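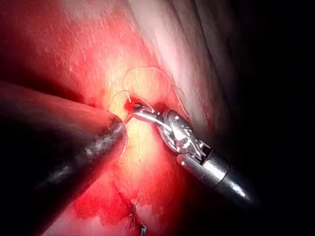 The **simple interrupted suture** is a way of closing a wound in which every stitch is tied and cut separately from its neighbours. It is one of the first stitches that a student of surgery learns, and it is used on skin and on many deeper tissues. It differs from the continuous suture, where one thread runs along the whole wound and is tied only at the ends.

## Technique

The needle enters the tissue on one side of the wound, passes under it and comes out on the other side, at the same distance from the edge. The thread is then pulled through until a short tail remains, and a knot is tied. In the instrument tie, the long part of the thread is wound around the closed jaws, which then open, take the short tail and pull it through the loop. The next throw is made in the opposite direction, so that the knot lies flat.

The edges of the wound should touch each other without being pressed. When the stitch is too tight, the blood supply of the edge becomes poor and the mark of the thread may remain in the skin.
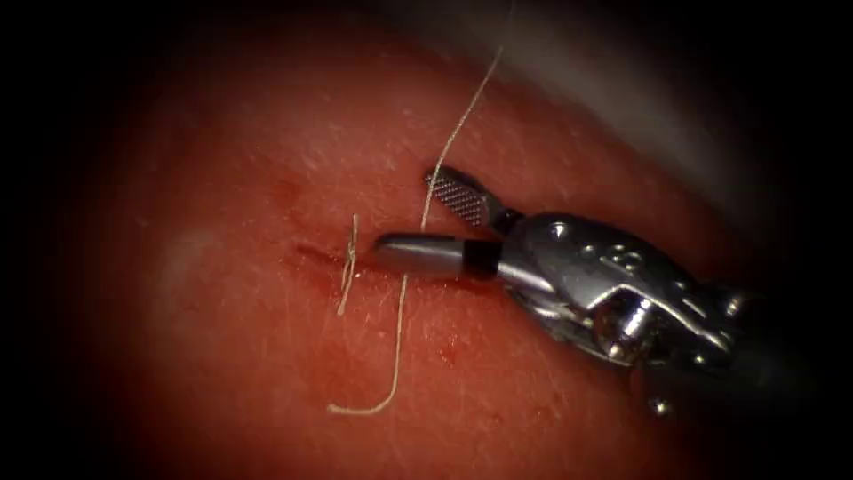
After the last throw both ends are cut, and two tails are left standing from the knot. Their length depends on the material. A braided thread holds its knot well and allows short tails, while a smooth single-filament thread is more slippery and usually needs extra throws. The remaining thread is kept for the following stitch if it is long enough.

## Practice and teaching

Beginners commonly work on a pad with a straight incision. In the Fotevell course, written by Tiburcio Robles, the student ties 124 knots before the first assessment, of which the last 2 are examined under magnification. Common mistakes in this exercise are:

- holding the thread with the jaws at a place which will later carry the load, as this can damage its fibres
- taking unequal bites, so that one edge of the wound stands higher than the other
- pulling upwards during the tie, which can tear soft tissue
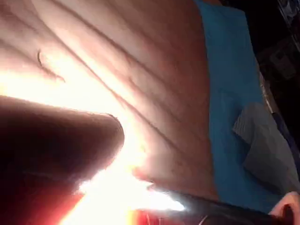

## Advantages and disadvantages

If one stitch breaks, the others still hold the wound. Single stitches can also be removed early, for example to let fluid out. The method takes more time than a continuous suture and leaves more knots in the tissue.

## See also

- Mattress suture
- Surgeon's knot
- Wound healing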